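Trondero
About us

Home | What we do | About us | Work with us

Who we are

Trondero makes practice for robots. A learning system that is meant to open doors has to be shown doors being opened, many times over, by someone who already knows how. We are the ones who know how. It took us longer to get good at it than we put in the first brochure.

The firm was started by Mehrangiz Kiani in a room over a tile shop in Stundgate, with two desks and a kettle that tripped the fuse. There are 23 of us now, and the kettle is on its own circuit.

What we do all day

Most of our examples are recorded in simulation. An operator puts on the headset, takes hold of the controllers and steers a two-armed robot through a household job from start to finish. We call one full go an episode. The software keeps every joint position and every camera view, including the views in which the operator has lost track of which way is up.

Doors are our bread and butter. The largest set we have delivered, which we named Koivisto, holds 1,367 episodes and contains very little besides doors. Some of our operators now hesitate in front of the one to the stationery cupboard.

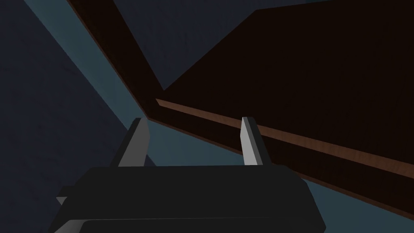
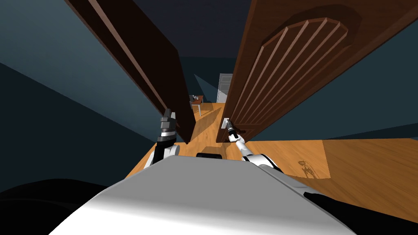
Simulated door work: a close view past the open fingers of one gripper, then the wider view, with the right gripper closed on a lever handle.

How we decide what to keep

Every episode is watched by a second person who did not record it. Clean ones go in. Clumsy ones that get there in the end go in too, with a label, as a system that has only seen perfect work has no idea what to do after a fumble. Episodes where the operator gave up and sighed are kept in a separate folder, which is bigger than we'd like.

Of the first 600 we ever recorded, we threw away 134. Mehrangiz still has the list and brings it out when anyone gets pleased with themselves.

Deto

Deto is our in-house tool for sorting and labelling episodes. It was written in a hurry one April and was going to be replaced by the summer. It has since gained a search box – we are very proud of the search box.

Working with us

We take on new operators a few times a year. Patience counts for more than a degree, and people who have taught a teenager to park tend to do well. If you need examples of a particular job, tell us which one and how badly it has gone so far. We answer messages in the morning, before the headsets go on.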